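Bench area checklist — peg board table
Grellar workshop, room 131

Use this list before each session and leave comments under the item. Mark each line OK, FIX or N/A.

1. Table top clear of food, drinks and tools. OK.
2. Board lies flat and does not rock when pressed at the corners. OK.
3. Small blue pegs checked for cracks and burrs. FIX — one had a rough end, swapped from the Drumico spares box.

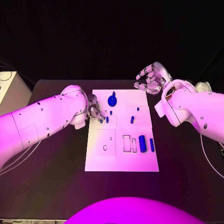

Reading time: 2 min

4. Cables on the table kept away from the board. OK. The white ones run down the sides. Check them again after the table has been moved.
5. Backdrop hangs clear of the table lamps and heaters. OK. The black cloth was rehung in September.
6. Lighting good enough to see the pegs. FIX — the color was too pink for reading the outlines. Ask for plain white at the next session.
7. Floor dry and free of loose parts. OK. Sweep toward the door, then check under the table with a flashlight.

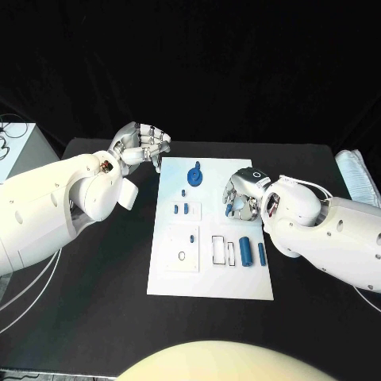 Department: Fixtures and Bench Safety

8. Outlines on the board still readable. OK. The black oval on the large square plate is clear. Do not clean it with solvent.
9. Pegs standing on the board are upright. OK.
10. Round part with the disc base has no chips. OK.
11. Spare parts returned to the Lillix drawer, lid closed. FIX — lid hinge is loose, work order 1162.
12. Fire extinguisher tag in date. OK.

Next check due after 47 sessions or when the board is replaced, whichever comes first.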